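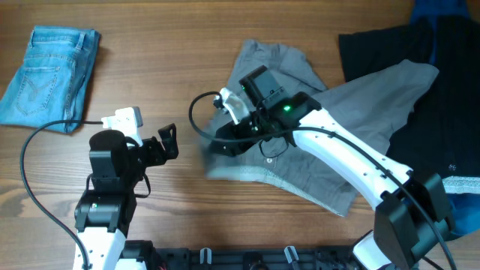
Companion Animal Records Unit, Sosirov Institute

Huken Dog Household Diary: README

Summary

The Huken Dog Household Diary is a collection of daily entries kept by people who live with one or more dogs. It covers meals, walks, sleep, grooming and shed hair in 327 households. The diary was designed by Latifa Benmoussa and Halvard Öberg to support studies of ordinary home routines, for which veterinary records alone give little detail. Each household kept the diary for up to 60 days.

Contents of the release

households.csv holds one row per household, with the type of home, the number of adults and the number of dogs.
dogs.csv holds one row per dog, with breed or cross as stated by the owner, sex, neuter status, coat type and age in whole years.
meals.csv holds one row per meal or treat. Weights are in grams where the owner used scales and are blank otherwise.
walks.csv holds the start time, the length in minutes and whether the dog was off the lead.
coat.csv holds grooming sessions and the shed hair checks described below.
notes.csv holds free text. Names of people, streets and surgeries have been replaced with a dash.

Rows are joined on household_id and dog_id. A dog that moved to another household during the diary keeps its dog_id and is given a second household_id.

How entries were made

Owners filled in the Vuvow paper booklet or the matching web form. Booklets were typed up by two members of the unit working separately, and differences were settled by Eleri Owen. Times were entered to the nearest quarter of an hour. An owner who missed a day was asked to leave it blank and not to fill it in from memory; blank days are kept in the files as empty rows.

Treats caused the most trouble. Some owners wrote down every biscuit, while others recorded a handful as a single entry. The field treat_style shows which habit a household followed, and users should check it before adding up treats across homes.
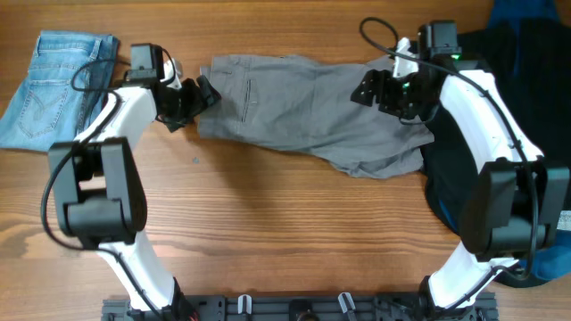

Shed hair was scored on clothing as well as on bedding and the dog's own brush. Owners chose garments they had worn near the dog that day, looked over one side of each under a bright lamp and gave a score from 0 (none seen) to 7 (cloth largely covered). The garment_side field states which side was scored: light-blue jeans folded as they are at the upper left, with the stitched back pocket showing, would be entered as "rear". Crumpled items, such as the bunched legs of the grey trousers in the middle, were to be smoothed flat first, as hair collects unseen in folds. Scores on denim and on knitted cloth should not be compared directly.

Known limits

Households joined by choice, and long-haired breeds are over-represented. Puppies under six months are few. A group of 20 households used an early version of the booklet without the lead question, so off_lead is blank for them throughout. Owner-stated breed has not been checked against any register.

Permitted use

The files may be used for teaching and non-commercial research. Users must not try to identify a household. Published work should cite the diary by name and version.

Changes in this version

Duplicate evening meals were removed by Vitalii Vasylenko in April.
Coat type "wire" is now separate from "rough".
The Nazarenko coding sheet for free text has been added to the docs folder.

Corrections should be sent to Maksym Kobzar, giving the file name and row number.

Filed under: Dogs at Home, Open Records

Contact the Records Unit | © Sosirov Institute | Back to top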